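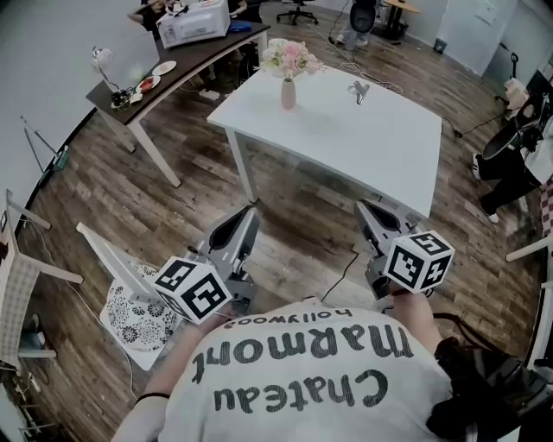 Setting up a Warden build in Cledden

This guide covers the standard Warden loadout for the Cledden map in ranked matches. It assumes account level 100 or higher, since two of the perks do not unlock before then.

Base values

The Warden starts with 200 stamina and a detection radius of 12 meters. Sprinting drains stamina at a fixed rate, and the drain is the same uphill. Detection does not pass through the Gostau walls on the east side of the map.

Step 1. Open Loadouts and select an empty slot. Do not overwrite the default slot. It resets after every patch.

Step 2. Equip Plata as the main perk. It extends detection to 16 meters for four seconds after a generator is damaged.

Step 3. Equip Samuel's Lantern in the second slot. The upgraded version costs 1045 shards. The basic version works with this build but has a longer cooldown.

Step 4. Set field of view to the maximum under Settings, Camera. The change applies only after you leave the lobby.

Opening route

Start at the mill and move clockwise. Damage the first generator you reach, then wait for Plata to trigger before crossing the bridge. Save the lantern for the cellar, where survivors have only one exit.

Known problems

In version 141 the Plata timer is sometimes shown one second short. The effect itself runs for the full time. If the perk icon stays gray after a match starts, reselect the loadout in the next lobby.

Last checked 15th August.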